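Sealing dark marble: impregnator or nothing?
Stone and Tile forum > Maintenance

gritline
Posted Nov 21, 2023
I have a dark brown marble top with white veining, polished. The supplier (Tandon) sold it as presealed. A water drop left for ten minutes darkens the stone slightly near the veins and clears overnight. I am considering a solvent-based impregnator. Pivano quotes coverage of up to 600 square feet per gallon, which seems high for marble and means nothing for a top this size. Does a polished face take up enough product to matter?
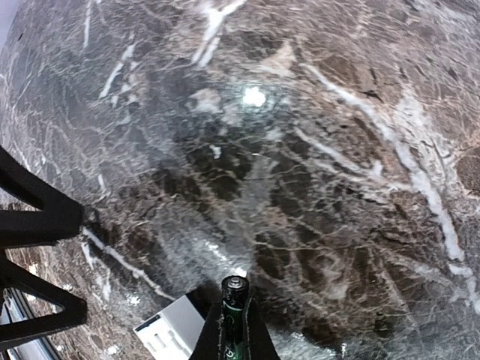
Second question is cure time. The label says 24 hours before use, the data sheet says 72. I would go with the data sheet unless someone has a reason not to.

veinmatch
Polished marble has low absorption but the veins and any filled fissures take up more than the field. Your drop test says the same. One thin coat, dwell five minutes, wipe dry before it hazes. Go with 72.

oldquarry
Disagree. Most dark "marbles" with that much veining are resin treated at the factory. Solvent carrier can soften some resins and leave dull lines. I had this on a Beaulieu slab, lot 228, and had to repolish. Leave it bare and wipe up spills.

veinmatch
Dull lines are usually residue left too long. Did you try rewetting with the same product and buffing before you repolished?

oldquarry
Yes, twice. No change.

gritline
Wider view.

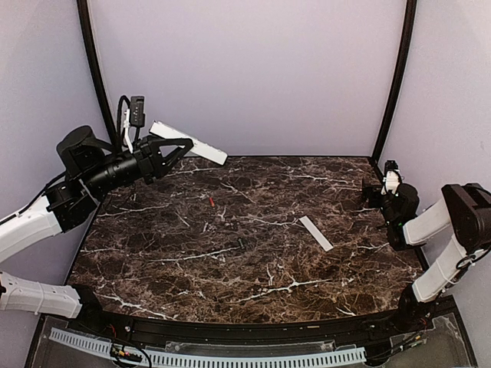 Brown marble pattern, white veins, pale walls on three sides.

slurry_892
Neither sealing nor leaving it bare will stop etching. Lemon juice reacts with the calcite whatever is in the pores. If stains are the concern, seal. If etching is the concern, hone it and accept the lower gloss.

oldquarry
Agree on etching.

veinmatch
Test on an offcut first. The Dromurthorpe yard will cut you a sample if they still have the block.

gritline
I have an offcut from June. Will coat half, wait 72 hours, repeat the drop test on both halves and post the result.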